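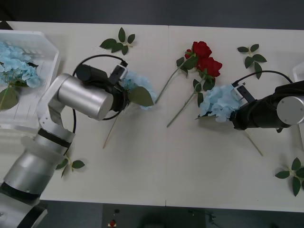
The two-arm cell at Flulodico, each gripper with a pale blue artificial hydrangea, two red roses between them.

Flulodico opened its Farnano workshop to visitors on Wednesday afternoon, and I spent most of the visit at the flower cell. Two arms face each other across an off-white table made of two panels. Each arm carries a small camera module beside the gripper. White plastic baskets stand at the left and right, and the stock is artificial: hydrangeas, roses and loose leaf sprigs.

Most of the talk was about upkeep. The table seam is the reference line for the cell. Both arms are checked against it at the start of a shift, and again after anyone has leaned on the table or moved a panel. The check takes 19 minutes when nothing is out of place. If the panels have shifted, they are leveled first and the camera calibration is run afterward, left arm before right. Doing it in the other order cost the crew a morning in December.

Cables are the main wear item. The camera cable on each arm leaves the module in a loop, and the loop has to be long enough for full wrist rotation without catching on the stems. The crew inspects both loops every 80 hours and replaces them at 200, worn or not. The connector at the module end fails before the jacket does. A spare pair is kept made up to length.

Gripper tips are wiped daily. Fabric petals shed fibers, which collect on the contact faces and change the grip on thin stems. Closing force is set separately for roses and hydrangeas and stored with the job. We were shown the log for the previous job, called Machala: 54 stops, most of them dropped stems, and nearly all cleared by cleaning the tips and resetting the force.

Leaf sprigs remain the difficult part. They lie flat, and the stem is short. A narrower tip, under the project name Drilta, is being fitted to the right arm first. The left keeps the standard tip for comparison until the next cable change.

Visits start at 2 p.m. and closed shoes are required. Parking is behind the building.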